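Come help us write the rules for handheld grippers (paid, Flesidton) 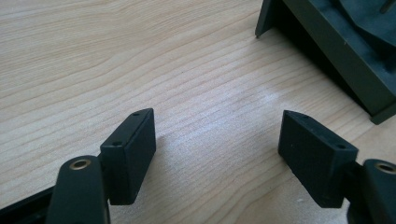 Hi! I'm Maricica Vlad, and I look after the good-practice guide we use at Wulis for people who work with handheld grippers. It's 16 pages long and pretty dry, so I want folks who'll try it out at a real table and tell me where it's confusing. Take the page on checking your tool before you start: it should get you looking at both black finger pads, the little holes along their top edges and the brass-colored rings on the arms, and right now I think it rambles.

You'd come in for 2 sessions in October, 2 hours each, starting at 10 a.m. No robotics background needed (really!), but you do have to be 18 or over and okay with reading out loud.

Stop by room 223 in the Zolwood building, or leave a note for me at the front desk with a good time to call.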